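Questions we receive about decanting, flasks and bottles

The answers on this page are for people who buy concentrates from Solline in large bottles and want to pour them into smaller glass at home or in a small workshop. Many of you wrote to us with the same questions, so we put them in one place. If yours is missing, please write to us and we will add it.

**Why should I decant at all? Can I not use the bottle?**

You can. Many customers pour directly from the bottle and are happy. But a big bottle that is opened every day takes in air every day, and the scent of the citrus concentrates becomes weaker. With a small flask you open the big bottle once in a week or two.

**Which glass do you recommend?**

Clear glass with a flat bottom and a neck that your bottle can reach without touching. We sell the Leter flask in two sizes, 198 ml and 591 ml. The smaller one is enough for most households. The larger one is heavy when full, and I do not advise it if you have weak wrists, like me.

You may also use a flask you already have, if it is clean and has no cracks. Please look at the rim with good light. A small chip on the rim is easy to miss and it can cut your finger when you wipe.

**Do I need a funnel?**

For the 198 ml flask, yes, in the beginning. After some practice you will maybe not need it. The funnel must be smaller than the neck, so air can leave. When the funnel sits too tight, the liquid stops, then it comes all at once and jumps over the edge. If this happens, lift the funnel a little with two fingers.

**My liquid comes out in gulps. What am I doing wrong?**

Nothing wrong, it is only the air. When a bottle is turned fully upside down, air must enter by the same opening where liquid wants to leave. You can try this:

- Tilt the bottle slowly and stop before it is vertical.
- Turn it so the opening is at the top side of the tilt, if your bottle has the opening off center.
- Do not squeeze a plastic bottle. When you release it, it sucks back air and the next gulp is bigger.

For the last drops it is fine to turn the bottle over completely and wait. Thirty seconds is normally enough for the thin liquids. The Sesska syrup is thicker and needs more patience.

**What surface is best to work on?**

A plain, light table. I prefer white and matte, because a colored drop is seen immediately and there is no reflection from the lamp to confuse you. Keep the middle of the table free and put caps and labels to the side before you begin. A tray is good too, but choose one which does not slide.

**How full can I fill the flask?**

Leave free space below the neck. If you fill up to the rim, you cannot carry it without spilling, and the stopper will push liquid out.

**Can I mix two products in one flask?**

Please do not. We test every product alone and we cannot promise how two of them behave together. Natalia Espinoza from our customer desk receives this question more than any other, and her reply is always the same one.

**How do I clean the flask between two fillings?**

Rinse with warm water, then one drop of mild soap, then rinse until no foam is left. Let it dry upside down on a rack. If you see a white film, it comes from hard water, and a spoon of white vinegar removes it.
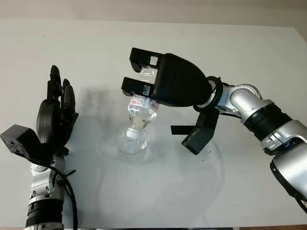
*Answers by Tatu Ndung'u, Solline. Updated 28/03/2019*

**Is it safer to hold the bottle over the flask, or to rest it on the rim?**

Hold it over, without contact. A bottle resting on glass can push the flask to one side, and a tall flask falls easily. If your arm becomes tired, put the bottle down and take a pause.

**Can I send back an opened bottle?**

Unopened bottles can be returned within 30 days. Opened ones we cannot accept, except when the cap was damaged in transport. In this case send us a photo of the cap and your order number.

**Do you sell the stoppers alone?**

Yes, for both sizes of Leter. The stoppers for the old Villaseñor flasks will be back in September. Please measure the inside of the neck before you order, the two kinds look similar but they are not the same.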